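Reading time: 2 min

From: Jérémie Pons
Date: 2024-03-03
Subject: Re: [outdoor-desk] Slatted tables, do they work with a mouse?

> We're getting new tables for the courtyard before June and the
> leading candidate has slats. Has anyone on the list spent real
> working hours at one? My worry is the mouse. My boss's worry
> is that people will want to go outside.

I can speak to the first worry. Your boss will have to write in separately.

I've been taking my work out to the plaza behind the Stougaard building whenever the weather lets me, and the tables there are round, with slats that fan out from the center like a sunburst. Very handsome. Whoever drew them was thinking about lunch. Put a mouse straight on the slats and every groove is a speed bump, and because they radiate, the bumps come at a different angle depending on where you sit. I tried all the way around the table once, to be fair to it. There is no good side.

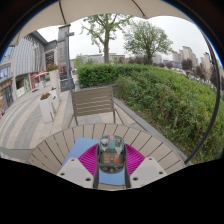

So you need a pad, and it should be a stiff one. My old cloth thing from Clonik sagged into the gaps and I could feel each one go by under my wrist. A flat pad that bridges the grooves fixes most of it. Mine is a plain blue square and has no opinions about anything, and I'd buy it again.

The smooth panel in the middle of the table looks like the obvious spot for the mouse. It's fine for a coffee. For mousing you end up with your arm stretched out as if you were reaching for the last roll, and after 22 minutes of that I gave up and moved everything back toward me.
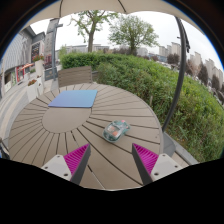 Blue pad and see-through mouse on the slatted top.

On the see-through mouse, since two people have already asked me off-list: I like being able to look at the circuit board while a spreadsheet loads. Whether a clear shell is smart outdoors I can't tell you. Someone in the Cloritz thread swore the sun confuses the sensor and someone else swore it doesn't, and they kept at it for four pages. Mine has behaved so far, but I also pack up when it gets bright, mostly on account of the screen.

The chairs have slats too. Bring a cushion. I put that in my note to Brirko when they asked for comments on the furniture, and got back a very warm letter about durability.

If your people mostly type, get the slats and enjoy them. If they draw or do layout all day, ask for at least a couple of solid tops.

Jérémie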